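Stop Specifying Film Finishes for Library Tables
Shufen Lü
March 11, 2019

The finish schedule for a public reading room usually runs to one line. It names a clear coat, gives a sheen level, and moves on to the carpet. I have reviewed enough of these schedules to think the line deserves a page.
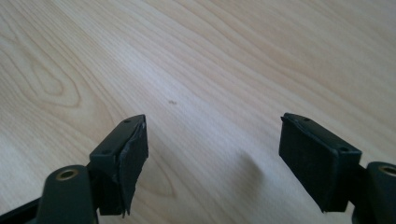 A film finish sits on top of the wood. Polyurethane, conversion varnish and most water-based lacquers belong in this group. They resist coffee, hand sanitizer and ballpoint ink very well on the day they are delivered, and the standard tests reward them for it. Those tests are run on new panels. A table in a branch library is new for a short part of its life.

Once a film is scratched through, water gets under the edge of the break and the coating starts to lift. It can't be patched in any way that lasts. A fresh coat over a cured one depends on a mechanical bond, so the whole top has to be sanded, and in practice the whole top has to leave the building. At the Bisterbridge branch, where I advised on the 2019 furniture budget, the quote for stripping and recoating came to 214 dollars per table before transport. The tables were closed to readers for 30 days.

Penetrating oils and hardwax oils behave differently. They score lower on the stain tests and I don't dispute the scores. A wet cup left overnight will mark an oiled top. The mark can be abraded by hand, wiped with oil, and left to cure over a weekend with the table in place. The repaired area blends with its surroundings because the finish has no edge.

Edileuza Miranda, who ran maintenance for the Bosholm reading rooms, put the objection to me plainly: oil needs a schedule, and public buildings don't keep schedules. She is right that an oiled table left alone for years goes gray and rough. Her crew spent about 4 hours a month on theirs, mostly on the tables nearest the entrance. I would still rather see that time written into a maintenance contract in March than find a replacement request in the capital plan.

There is a second objection, concerning cleaners. Contract crews carry one spray for every surface, often alkaline, and alkaline products break down oil. The answer is to name the cleaner in the same document that names the finish. I have seen this done once.

Veneer changes the arithmetic. With a thin face there is little material to sand, and a repair-based approach runs out after a few rounds. For veneered tops I accept a film and ask for spare tops in the original order. For solid wood I see no case for it outside food service areas.

What I would ask of a specifier is modest. State the expected repair method, who carries it out, and how long the table is out of use. Put those entries next to the sheen level. If the supplier can't fill them in, ask for another supplier.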